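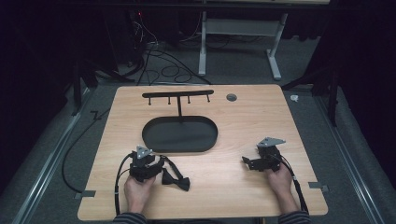 posted by Teguh Mandagi, Sunday, 698 views

Club project, hanging the bow tie on the little stand w/ the handheld grippers. We need 20 clean demos and I have 11. Left gripper holds the tie by the loop ok but I can't get the loop over a peg, the knob on the end catches it. Any tips? Do I use the right one too or just the left?

Nosipho Mtshali
Use both. Left keeps the loop, right pulls it open, then come at the peg straight from the front. Slow down at the knob. And start every run with the tie in the same spot, ours were all over the place and teh training went nowhere.

Nilton Marulanda
just do more. we did 200

Comments

Kevin Puma: 200 of the same thing??
Nilton Marulanda: diffrent pegs
Teguh Mandagi: both hands worked, 14 now. thx Nosipho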